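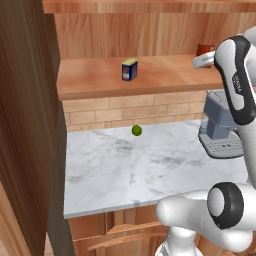 Somebody wrote in to our inbox last October that a robot which can weld a car door ought to be able to put the tea away, and what on earth is taking so long. Fair. Most of the questions we get are a version of that one, so the answers are collected on this page. Written fast, sorry for any typos.

Last gone over January 30, 2023.

## Can I buy a robot that does my kitchen yet?

No. Floor vacuums, yes. Lawn mowers, yes. An arm that clears the worktop and puts the shopping on the shelf, not as something you can order and plug in.

## But the car door?

Same door, same spot, same angle, all day. The arm hardly needs to look. In a kitchen the packet is turned a bit, the jar is up against the back of the shelf, the lime has gone wherever limes go. Every one is a fresh problem.

## What's so hard about picking a box off a shelf?

Getting the hand in without clouting the shelf. Knowing where the box stops and the thing next to it starts. Gripping hard enough but not crushing it. Then the bit people forget, putting it down again somewhere sensible, upright.

A box with clear space round it is the easy one. Something pushed to the back is worse, the hand itself blocks half the view.

## Why do you practise in simulation?

Cheap, quick, no breakages. We ran 3344 shelf attempts in the Perrin kitchen over the winter and swept up nothing. You can change the worktop, move the coffee machine, swap the fruit, go again straight away.

Downside: simulated things are too well behaved. A real bag of rice sags. Real marble is shiny and confuses the depth reading. So we re-test on the bench in Treltalville and the score always drops.

## How much does it drop?

Depends on the job. Boxes, a little. Fruit, more, it rolls. Anything soft or see-through, a lot. We don't give one single figure becuase people quote it back at us without the job attached.

## What counts as a success?

Object lifted, moved, put down, still upright if it started upright, nothing else knocked. Knock a neighbour over and it's a fail, even if the main object got there. Of our bench runs, 1047 are written up with notes. The failures have the longer notes.

## Can it make coffee?

Pressing a button, fine, if the machine stays put. Filling the water, emptying the tray, wiping up after: no. The tray is a pain. Shallow, slots in, slops if tilted.

## Would it be quicker than me?

Not close. A job you do in 2 seconds without thinking can take the arm a good while, with a pause in the middle where it looks broken and isn't.

## Is it further along in shops and workshops?

Yes, for narrow jobs. Cleson (the shelf-filling trial) does one aisle, one size of carton, flat shelves at fixed heights. It manages. Mixed aisles still go to staff. Brustel, the packing bench, is better again: everything arrives on a belt facing the same way, so half the problem is gone before the arm starts.

## Could I just tidy my kitchen to suit the robot?

People do ask. Fixed places for everything, deep shelves, nothing stacked. Would help a lot. Also you'd be doing the housework for it.

## Is it safe near children?

Arms of this kind can run slowly and stop on contact. That covers the arm. Doesn't cover what it's holding, so no knives and no hot pans in any of our tests.

## When, then?

Don't know. Single chores first, in places with someone on hand to reset it. Care homes and canteens probably before houses. Anyone giving you a firm year is selling something.

## Can I send in a chore?

Please do. There are 12 on the waiting list, mostly dishwashers. Tell us what the object is, where it starts, where it should end up. Pairing socks is allready on there, twice.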